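Updated September 30, 2018

# How to write a TV review people finish reading

I've been reviewing crime dramas for the Goltport listings page since March, and I love it more every week! Here's the method I use, with the first series of *Sollach* as my guinea pig.

## Watch it twice

First time through, put the notebook away and enjoy yourself. You want to know where you laughed, where you got bored and where you grabbed a cushion. On the second viewing, write down times and short quotes. My notes for *Sollach* ran to 261 lines, and I used perhaps a tenth of them (the rest were mostly exclamation marks about the ferry chase).

## Pick one performance

A cast list is dull to read. Choose the actor who changes how the show feels and stay with them for a good 2 paragraphs. I went for Tymofii Kuzmenko as Inspector Eynon, who plays every interview as if he's late for a bus. It's wonderful, and it gave me my opening line.

Be specific. "He's brilliant" tells me nothing, but "he folds the letter before he's read it" makes me want to watch.

## Guard the plot

My rule is that anything in the first episode is fair game. After that, hint. Panya Suksawat's character Kika does something in episode 3 that made me shout at the telly, and that's as much as I gave away in print.
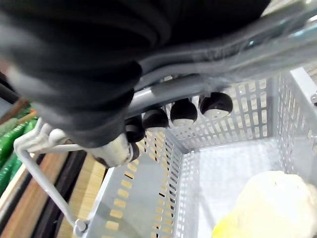
## Read it aloud

Do this before you send anything off. Wherever you run out of breath, put in a full stop. Then check the spelling of every name, including the writer's, and cut your first sentence if the second one is better. Mine nearly always is.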